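Urden library to refinish its reading room tables

May 2021

The worn tables in the main reading room at Urden Public Library will be repaired instead of replaced, the library said this week. The work will be done by Joltstead, a small furniture repair shop on the east side of town, and should be finished before the summer reading program opens.

The library had asked for prices on new tables in March, after staff reported that the tops were picking up marks faster than they could be cleaned off. A full set of new tables came in well over budget. Joltstead's offer to treat the existing ones was accepted at a cost of $1,112, including pickup and return.

Branch manager Annatjie Hlongwane said the tables are sound and that the damage is mostly on the surface.

"The legs are fine and the joints are fine," she said. "What people notice is the top, where the light hits it. You get scuffs, you get a gray line that will not wipe away, and after a while the whole room looks tired." 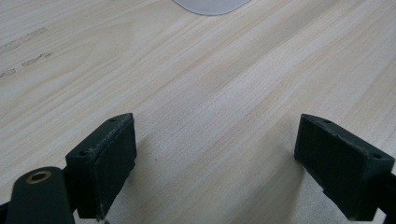

The tables were bought from Pemonwood when the reading room was last redone. They have a pale beige laminate top with a fine wood grain, which was popular at the time because it kept the room bright. Light colors also show wear sooner, and Hlongwane said the library has tried several cleaners over the years with mixed results.

Ruairi Farquharson, who runs Joltstead, said laminate cannot be sanded down the way solid wood can. Shallow marks can often be lifted with a mild cleaner and a soft pad. Deeper scratches are filled with a color-matched paste, pressed flat and left to harden overnight. He said the grain makes the job slower, as the filler has to be put on in the same direction as the lines or the patch will stand out.

"If a scratch runs with the grain, you have a good chance of losing it," Farquharson said. "Across the grain is harder. We will get those close, but you may still find them if you go looking."

The tables will go out 2 at a time so that the room can stay open. Seating will drop slightly while the work is going on, and people who need a desk for the full day are asked to call the front desk first. The study rooms upstairs are not affected.

The library is also buying 200 felt pads for the bottoms of book stands, lamps and desk trays - one likely source of the smaller scratches, according to staff. Coasters will be set out near the coffee counter.

Almost 103 people a day used the reading room before last year's closure, and the library expects numbers to climb again as hours are extended. Evening hours have not been set yet. Questions about the table work can be taken to the front desk during regular hours.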